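Helavus two-arm folding kit – worth it?

dernberg_dan
Setup went way faster than I expected! Started Saturday after lunch and had both arms moving by 5. I've got it on laundry now and I'm hooked – it does long narrow folds better than I ever hoped.

Black one in the middle is the current job, folded red cloth back right, more waiting in the basket:

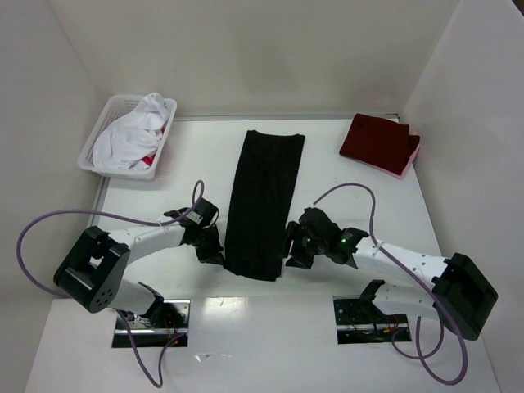

Re: Helavus two-arm folding kit – worth it?

ornach32
Nice! But those purple cables would drive me nuts. Big loops over the grippers are going to snag a sleeve sooner or later. I'd add more zip ties.

dernberg_dan
I tried them tighter and the wrist lost reach. Loops stay :)

CarolaRuppert
With Dan on this one, slack is good. My gripe is the price. The Bauerfeind arms are cheaper and fold towels just as well.

ornach32
Towels, sure. Try a shirt on them, then come back and tell me that.

dernberg_dan
Shirts are next! I'll run 100 and post the misses too.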